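The Bench That Ate Everything: Reworking a Share House Kitchen
Project report, Home and Interior Studies, second semester
Elaine Trindade

Where it started

I live in a share house we call Letis (it was on a brass plate by the door when we moved in and it stuck), and the kitchen at Letis has one proper bench. One! It's 560 mm deep, which sounds fine until you put a kettle, a toaster, a dish rack, a fruit bowl, a rice cooker and somebody's sourdough on it. By the time I picked my topic in October I was chopping onions on a board balanced over the sink.

So my project was to get that bench back without any building work, without drilling into walls the landlord cares about, and without starting a war with my housemates. My tutor wanted a research question, and we settled on "How does the way a shared kitchen is stored change how its main bench is used?" I think of it as the onion question.

What I did first

Before I moved a single mug I kept a diary. For 28 days I wrote down what was sitting on the bench at breakfast and again after dinner, and who was cooking. I stuck the sheet inside the pantry door with a pencil on a string, and my housemates were good sports and filled it in when I was at work. A few of the entries are a bit rude and have been left out of the appendix.

The worst time wasn't dinner, which surprised me. It was mid-morning, when the breakfast things hadn't been put away and the lunchboxes were coming out. The other pattern was that things live where they're last used. The peanut butter had a cupboard and never saw the inside of it. The cupboard was behind the door, at knee height, past the bin. I wouldn't walk over there for peanut butter either.

I also had a go at sorting everything in the kitchen by how often it got used. I pulled the lot out onto the lounge room floor (sorry again, everyone) and made piles: every day, every week, now and then, and "whose is this". The last pile was enormous. We ended up with 22 things that none of us could claim, including a fondue set with no forks and a jug shaped like a pineapple, which I've grown fond of and kept.

The new layout

I had a small budget, so most of the work was just swapping places. Daily things went between hip and eye height. Baking gear went up high, and big pots went down low where the peanut butter used to hide. Breakfast got its own zone beside the toaster, with cereal, spreads, bowls and spoons all within reach of one spot.

I bought three things new or second-hand. The first was an Amholm shelf riser, a plain little step that sits at the back of the bench and gives you a second level for tea and coffee. The second was a Danzer trolley, a narrow one on castors, that slides in beside the fridge and holds the rice cooker and the toaster. The third was a set of Lorby drawer dividers for the cutlery, and those were cheap and I'd buy them again tomorrow.

The trolley caused the most discussion. I'd measured the gap beside the fridge very carefully and forgotten the skirting board, so it stuck out and everybody caught a hip on it for the first week. I turned it end-on in the end and took off the side rail. It now goes in all the way, but you have to pull it out to get at the bottom shelf. If I did it over I'd measure at floor level and at waist height, and write both down.

Labels were a mixed success. I labelled the shelves themselves instead of the jars, so the label stays put when the jar goes for a wander. It worked really well in the pantry and not at all in the fridge, where the labels went soggy and fell into the crisper.

Colours and finishes

I hadn't planned a section on this but it turned into one of my favourite parts. Our walls and bench are close to white, and the old organisers were a jumble of clear plastic, bamboo and a sort of beige. Everything blended together. When I was choosing hooks and brackets I tried pale ones first, and people kept missing them and hanging the tea towels on the oven door.

Black was much easier to find with half-open eyes in the morning. Gloss black showed every floury fingerprint, so I leaned towards matte, and matte with a bit of texture was best of all. With a fine, pebbly surface the light catches the grain along the ridges and you still get a sense of the shape, even against something very pale. Slots and openings read clearly too, dark where there's something behind and bright where the background comes through. I ended up caring about screw heads, which I never expected to write in an assignment. A glossy one in a matte part is the first thing my eye goes to.

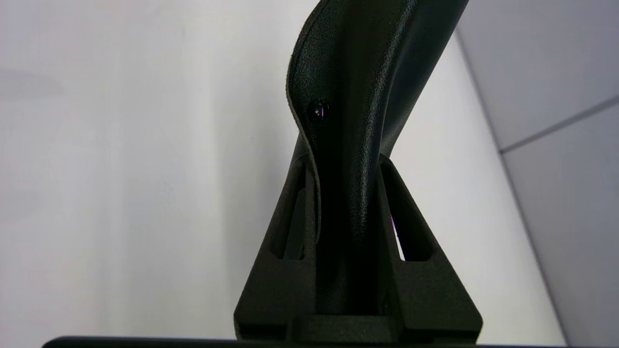
How it went

I ran the diary again after the changes, same sheet, same pencil. The breakfast zone was the clear winner. Bowls and spreads were going back where they belonged, mostly without me nagging, and the mid-morning pile-up had thinned out enough that I could use the bench for lunches. The tea and coffee riser was popular from the first day and has since been colonised by a pot plant.

Dinner hardly changed at all. We cook separately and at the same time, and no amount of shelving fixes that. We tried a loose roster for 2 weeks and dropped it when shifts changed. I've written it up as a limitation, and my tutor suggested it could be a whole other project, which I'm politely ignoring until after the break.

What I'd tell the next student

Do the diary before you shop. I had a shopping list in my head on day one and hardly any of it survived.

Talk to the person who cooks least. Ours only uses the kettle and the microwave, and she pointed out that the mugs were at the opposite end of the room from both. They've moved.

Leave a shelf empty as well. I had to fight for ours and it's where the groceries land while they're being unpacked, so the bench stays clear even on a big shop.

Still to do: the drawer under the oven, which I haven't opened since the sorting weekend, and a new spot for the pineapple jug.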